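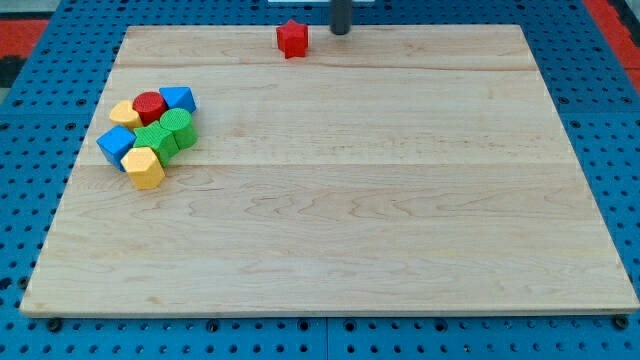
## 4. Do foam inserts prevent rim strikes?

The case for foam tyre inserts rests on two kinds of evidence: drop tests, most of them carried out or paid for by the people who make the inserts, and ride logs kept by riders who have usually bought one. We take them in turn. Our view is that neither supports the claims made on the packaging, although the second at least asks a useful question.

### 4.1 The drop tests

The Ivetow test is the one most often repeated in shops and magazines. A weighted striker is dropped onto a mounted tyre, and the height is raised until the rim shows a dent. With the Ivetow insert fitted the dent came later, and the maker reports this as a gain in "rim protection". We have no quarrel with the measurement. A block of foam between a striker and a rim will take up some of the blow, and it would be odd if the test showed anything else.

The trouble lies in what is left out. The wheel in the test does not turn, the tyre is hit square on the crown, and the pressure is the same with and without the insert. Riders do not use inserts that way. Most people who fit one let air out of the tyre straight afterwards, because the promise of lower pressure is what they paid for. A fair test would compare the bare tyre at the pressure riders choose for it with the fitted tyre at the pressure they choose for that. We found no maker's test that does so. The report from Zamen comes closest, with a short table at two pressures, but it gives a single drop for each and says nothing of how much the result varies from one drop to the next.

Nor is it clear what the wheels were standing on. A soft or springy base takes up part of the blow and flatters everything placed on it, so the base ought to be described in full. Figure 4 shows a pale maple board, by the look of it joined from several long planks, laid flat on a blue perforated metal table. The Ivetow report gives no such description of its base. Its one drawing of the rig stops at the hub.

There is also the matter of the rim. Both makers used one model of alloy rim throughout, and neither says whether a fresh rim was used for each drop. A rim that has been struck once is a different object from a new one, even when no dent can be felt. If the bare tyre was tested last, on a wheel that had already done its share of work, then part of the difference belongs to the order of testing. We wrote to both firms to ask. Ivetow sent us a brochure.

### 4.2 The ride logs

The Boleveck logs are better known among riders than among researchers, and they deserve a closer look. They were gathered at the Boleveck bike park by Barrett Kowalczyk, who asked 40 regular riders to note every descent on which they had a puncture, a burped tyre or a damaged rim. The finished set holds 478 descents, of which 137 ended with one of these faults. The original summary states that riders with inserts "suffered fewer failures and rode harder". The first half of that sentence can be checked, at least in part. The second cannot, as speed was never recorded.

Three features of the logs worry us. The first is that riders chose their own set-up. Those with inserts also tended to have newer wheels and tyres with heavier casings, and the log sheet has a box for the insert but none for the casing. A heavy casing alone will prevent many pinch flats, and anyone who has swapped a light trail tyre for a downhill one will know how large that effect can feel. With the two changes made together, the log cannot tell us which of them did the work.

The second is what counts as a fault. A slow leak found the next morning was entered by some riders and ignored by others. Burping is harder still, for a small loss of air is easy to miss on a rough track, and a rider who believes the insert is holding the tyre on the rim may not think to check. Of the faults recorded, 74 carry no note of tyre pressure at all. That is more than half of them, and pressure is the one thing any account of rim strikes has to include.

The third is the track. Boleveck was resurfaced in October, partway through the logging, and the sheets are not dated. Descents on the old braking bumps and descents on fresh hardpack are therefore mixed together with no way to part them. Kowalczyk mentions the work in passing and treats it as a nuisance to the riders. We would treat it as a reason to stop, rule a line across the page and start a second log.

### 4.3 What can be kept

It would be easy to throw all of this out, and we do not think that is right either. The drop tests do show that foam delays a dent under a square blow at a fixed pressure. A rider who fits an insert and leaves the pressure alone may well get that benefit, at the cost of some weight and a miserable half hour with the tyre levers. The logs show how often regular riders at one park reckon they have a problem, and as a record of complaints they are worth having.

The claim we cannot find support for is the one most often printed: that an insert lets a rider drop pressure with no added risk to the rim. The re-analysis by Escobedo is sometimes cited as settling the point. It does not add a single new descent. It takes the Boleveck sheets, fills in the missing pressures with the average of the rest, and then reports that pressure had little bearing on the outcome – a result that the filling-in helped to produce. When we left the incomplete sheets out, we could no longer say with any confidence which way the effect of pressure ran.

A modest trial would do more than any further argument over old sheets. Riders would be given matched wheels and one casing, the insert would be fitted or left out by someone else, and pressure would be read by gauge at the top and bottom of each descent. Hiding the insert from the rider is probably hopeless, as most can feel it in the first corner. Hiding it from the person who inspects the rims afterwards is simple enough, and none of the work reviewed in this section did even that.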